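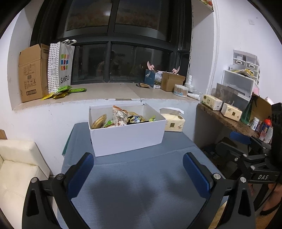
Snack box and tissues on the cloth-covered table, with a gripper open in front.

Re: [chores-list] Can any of them tidy a table yet?

On Wednesday, October 22, 2025, a list member wrote:

> I read the whole Jatside write-up over lunch and I still can't tell
> what it's good for in a normal house. They say 1,293 pick-and-place
> runs and then show a bare bench with wooden blocks on it. My table
> has never looked like that. Has anyone on this list seen a machine
> deal with the kind of stuff people really own? Snacks, tissues, half
> a box of something? And would you pay for it? My guess is we're 13
> years out, but I'd love to be wrong.

I don't think you're wrong to be grumpy about the blocks! Blocks are what you use when you want the video to go well. But I'm more hopeful than you are, at least for one kind of job, and it's the dull one: stuff goes in the box, stuff comes out of the box.

A box of mixed snacks is a much better test than it sounds. Every packet is a different size, half of them are shiny, and they lean on each other, so the second you pull one out the rest slide into a new arrangement (you've all done this in a kitchen drawer). Two fingers with a grippy pad on each can pinch the crimped top of a bag just fine if it's standing up. Lying flat against the side wall is another story. I spent most of September playing with a Gerko arm at work, 200 tries on chip bags alone, and the flat ones were nearly all of my misses. It would press down, close on air, and then lift up very proudly with nothing.

The tissue pack is the other one I'd put in any test.

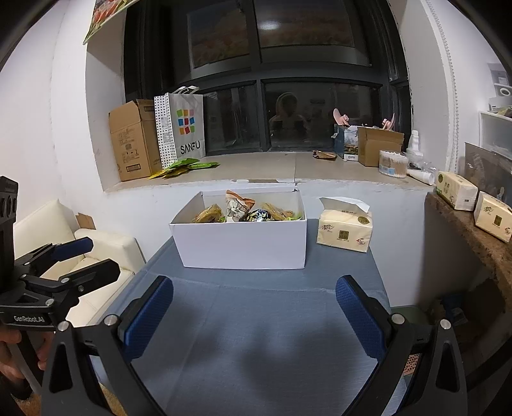 Picking up the whole pack is easy enough, it's light and it gives a bit. Pulling out one sheet is what I'd want to see. You have to grab something that weighs nothing, tug hard enough to free it, and keep the pack from coming along for the ride. My kids can't do it either, to be fair. Gerko got me one clean sheet in 33 pulls and I was so pleased I kept the sheet.

Then there's cloth. A table cover with creases in it moves when you drag something over it, and the Makokha demo folks skipped that completely by taping theirs down. I asked them why in the comments and got a thumbs up, so make of that what you will.

As for paying for it, not yet, no. The shop where I work would take one tomorrow if it could fill snack boxes all evening without someone standing next to it, and I think that's closer than 13 years. Packing has the same motion over and over and you get to pick what goes on the table. At home you get windowsills full of cartons, bottles and shopping bags, and the machine has to know which of those is clutter and which one you'll be mad about if it moves. I can't always tell that in my own house!

Has anybody here tried the newer Jidska fingers on soft packets? The pads are supposed to be swappable, and I'd like to hear how fast they wear before I ask my boss for the money. If you have numbers for bags lying flat, please send them, even if they're bad. Mine are bad too.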